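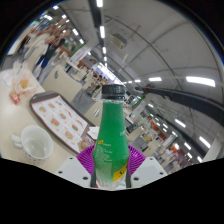
April, late evening, kitchen table

The new fingers work better than the old ones, and I want to write down why before I forget it. I printed them last night in white, thicker at the root, and this morning I put the screws in while the kettle boiled. Then I carried the gripper with me all day like a person with a new umbrella who hopes for rain. At the food court I held it around the green drink bottle, the clear one with the black ridged cap, one white finger on each side and the magenta ring spread out at the bottom. I chose it because it is the kind of bottle I was afraid of. The lower part had droplets on it, and the plastic looks frosted there, and my old fingers were never good with a smooth cylinder. I squeezed the trigger, I lifted, and I stood there with my lunch still on the tray and was very happy with myself.

Now the details, in order.

The trigger pull is still too heavy. I can hold a bottle, but after a few minutes the side of my hand is sore, and I think the cord rubs on the inside of the handle where I made the corner too sharp. In the workshop I have a round file which should fix this. I could also print the handle again, but the handle takes most of a night, and the neighbour below has already asked me once, very politely, what is the humming.

The magenta ring I am pleased with. I only had the magenta filament left in the soft type, so the colour was not a decision, but I have become fond of it. The ribs bend the way I wanted. When I close the fingers, the ring follows a little and does not fight them. I had thought first to make it smooth, and I am glad I made the ribs instead, even though the supports took me a whole evening to pick off with the small pliers.

The drawing says 62 millimetres for the opening, and I left it like that. Perhaps it should be a bit more. Mugs will be a problem if I want to take them by the body and not by the handle. I will not change it yet. Every time I change two things on the same day I don't know afterwards which of the two helped, and I have lost enough weekends in this manner.

I should also write about the arm, which I avoid to write about. The arm is called Trostau, after the name on the box where the motors came from, and it stands on the bench at the Kuvness workshop with a tea towel over it. The shoulder joint has still the play in it that it had in winter. If I push the elbow with one finger, the wrist moves by more than I like. I have tightened the belt two times. I think now that it is the bearing seat, and that I have printed it in the wrong direction so the layers give way. This would mean to take the shoulder apart completely, 4 bolts on the outside and then the ones which I put in from the inside, when I was feeling clever and did not think about a future in which I must take them out.

So it is maybe not strange that I like the hand-held gripper so much at the moment. It is the same gripper that will go on the end of the arm later, with the same fingers and the same ring, only my own wrist does the job of the motors. My wrist has no play in the bearing. I can learn about the fingers with it while the arm is still in pain. This was the advice on the Mukarham forum, to make the hand first and carry it about for a while, and I did not follow it for almost a year. I wanted to see an arm moving. I suppose everybody wants to see the arm moving.

In the afternoon I went to the workshop for two hours. The heating was on already, which I was thankful for. I filed the inside of the handle as far as the file would go, and cleaned the dust out with an old toothbrush. Then I made a test strip for the finger pads, 7 small squares of different rubber glued on a piece of scrap, so I can press each of them on a bottle and feel which one slides. The bicycle tube is good. The blue kitchen glove is surprisingly good also, but the glue does not like it, and one corner has lifted already before I had put the lid on the tube.

I ordered more of the soft filament. The Camacho one is cheaper, but the reels come badly wound, and last time it tangled in the middle of the night and I had to cut away some 300 grams of it. I paid the extra dollars for the other brand. This is a small luxury and I will not feel guilty about it.

A thing I noticed at home, when I was washing up with the gripper next to the sink (not in the water!). The left finger has a tiny crack beside the lowest screw hole. It is not through. I think I have tightened the screw too much this morning, in a hurry before the bus. The screw goes directly in the plastic, without an insert, and I know very well that inserts are better, there is a full bag of them in the drawer. For the next pair I will use the inserts and heat them in with the soldering iron, and I will do it in the evening, sitting down, and not with my coat on.

List for tomorrow, if it doesn't get too late:
Print the left finger again, with the hole for the insert made wider
Put the bicycle tube on both pads, same thickness
Take the tea towel off Trostau and look at the shoulder -- only look
Buy the long hex key, the short one does not reach
Return the good calipers to the shared cupboard, they have been in my bag since last month

The printer is warming up now. I said I would not start anything tonight, but the finger is a small part and it should be ready before eleven. I will close the kitchen door for the neighbour and put the folded blanket under the machine.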